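I finally made it over to the Lelolow open workshop, after saying I'd go every month since last November. It's up a flight of metal stairs behind a tile shop, and you can hear the compressor from the parking lot. I paid my 60 kronor at the door (coffee included, and the coffee was good!) and went straight for the back room, where the arm people are.

The group there has been putting together a home-built arm they call Dirard. The second-hand servos were all over one bench, and a guy with a soldering iron walked me through the wrist wiring while I tried not to lean on anything. They've had the wrist apart twice already – once for a stripped screw, once for a cable that was too short by the width of my thumb. I know that feeling. My own arm at home has been sitting with its elbow off since spring.

What I didn't expect was how much of the work goes on at the computer. Before the real arm gets to touch a desk, they try the job in a simulation, with a white arm standing in for theirs, and the job right now is desk tidying: binders and a mug that have to end up in an organizer. One of them built the whole office setup in the evenings, down to the potted plant. I asked why bother with a plant and got a shrug and "it looked sad without one."

They run it in batches of 100, shuffle where things sit on the table, and go get a sandwich. The batch before I came got 49 right, and there was a lot of arguing over whether the binders or the fingers were to blame. The running total on the whiteboard said 3,167 tries, with a little cake drawn next to it.

I stayed way longer than I meant to, bought a bag of leftover bearings from the Stolteck table by the stairs (no idea what for), and missed my bus. Next time I'm bringing my elbow joint, because the soldering guy thinks he can see what's wrong with it just from how I described the noise. Parking is easier on the Spahić bakery side, by the way, and they sell cheese rolls until four. 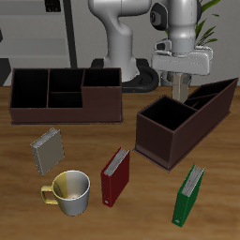 *The desk-tidying setup in the simulator, with the organizers, binders and mug on the table.*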